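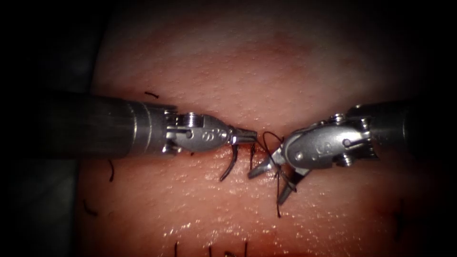 Canvas, Tents and Covers > Repairs
Thread: Anyone believe the Inberg "lifetime" seam kit?

dronport_dan
Posted 8th May

The side seam on my awning has let go again and I'm looking at the Inberg kit. Curved needles, waxed thread, a strip of tape and a card that says "lifetime repair in one evening." Lifetime of what? The awning is 16 years old and the canvas next to the seam is going thin. The shop in Dronport wants 185 dollars to restitch the whole side, so I can see why people try the kit, but I've yet to hear from anyone whose repair made it through a second season.

Also, the card says one long running stitch from end to end. That sounds to me like the same failure waiting to happen. One thread rubs through and the lot unzips.

saltandgrommets
Replied

The tape is worthless, throw it out. The thread is OK. I used it on a boat cover in January in a cold garage and the wax went stiff, so warm it in your pocket first.

Don't agree about the running stitch though. A proper running stitch with a backstitch every few inches holds fine. Sailmakers have done long seams for a very long time and their sails stay together.

dronport_dan
Replied

Sailmakers have sound cloth and a machine. I have a ladder and old cotton. I'd sooner tie off each stitch on its own so if one goes the rest stay put. 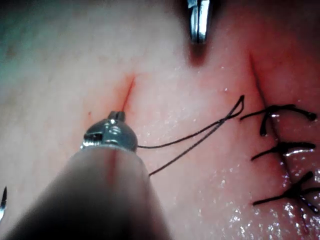
Three black stitches on the longer cut, each one separate.

It's slow, I know. But the gap stays shut between them and you can replace one without touching its neighbor.

flilport_flysheet
Replied

Skin isn't canvas. Skin grows back together and the stitches come out. Your awning is never going to heal, the thread is the repair, so I'm not sure what doctors do tells us anything.

And knots stick up. Every knot is a place for wind to work at and for water to sit. I tied off a tarp that way once, 57 knots, and it leaked at more of them than I care to remember. Sealed it twice. Still dripped on the cooler.

dronport_dan
Replied

Fair point on the healing. Did you use seam sealer made for cotton, or the stuff for nylon?

flilport_flysheet
Replied

Whatever was in the drawer. Possibly the nylon one. I'm not convinced it would have mattered.

saltandgrommets
Replied

It would have mattered a lot. The nylon sealer sits on top of cotton and peels.

old_ridgepole
Replied

You're all arguing about knots and skipping the needle. I've bought three of these kits over the years (not just Inberg) and what ruins the job is people forcing a needle through at whatever angle they can reach.

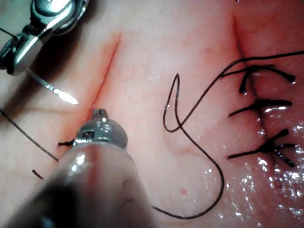
On an awning you usually can't get a hand on both sides of the cloth, so a straight needle is no use once the thing is up. You need to go in and come out on the same face. A curved needle does that, but it rolls in your fingers the minute you push. The one in that close-up is clamped in a pair of jaws, with the tip sitting clear of the surface, and that's how I'd start every stitch. Small pliers are fine. Look where the point is going, then turn your wrist and let the curve do the traveling. If you shove it straight you get a slot instead of a hole, and old cotton tears from slots.

saltandgrommets
Replied

Pliers chew up the needle. Mine had burrs all over it by the end of one seam and the burrs cut the thread.

old_ridgepole
Replied

Then your pliers are too coarse or you're squeezing like you're taking off a rusty nut.
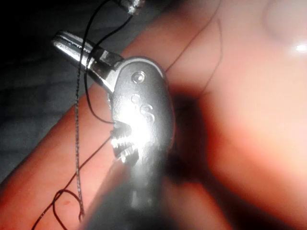 Cheap pliers vary more than the kits do, and I wouldn't trust any pair until I'd tried it on scrap. Coarse teeth are good for a wet rope and bad for anything you want back in one piece. The clamp in that last shot has a row of serrated teeth with a thin black wire running across them, and that sort of bite is fine on wire. I wouldn't want it on waxed thread under load. Wrap a bit of leather around the jaws, or file them down, and hold the needle a third of the way back from the eye.

flilport_flysheet
Replied

So now the 185 dollar job needs a kit, pliers, leather, a file and the right sealer. What are we up to, and how many evenings?

dronport_dan
Replied

I own pliers. I'm leaning toward skipping the Inberg kit anyway and buying a spool of Bondarchuk thread and two curved needles by themselves. Has anyone used the Bondarchuk in full sun? The label says UV stable, but they all say that.

saltandgrommets
Replied

Two summers on a hatch cover, faded from black to brown, still strong when I pulled on it. Can't speak for a third. And I'd still do a running stitch.

old_ridgepole
Replied

Before you buy anything, poke the canvas an inch either side of the seam with your thumbnail. If it gives, no thread is going to save it and you should patch first.

dronport_dan
Replied

Tried it just now. Fine along the top, soft for the bottom foot or so. Patch there, then tied stitches above it. I'll post again after the first big blow, good or bad.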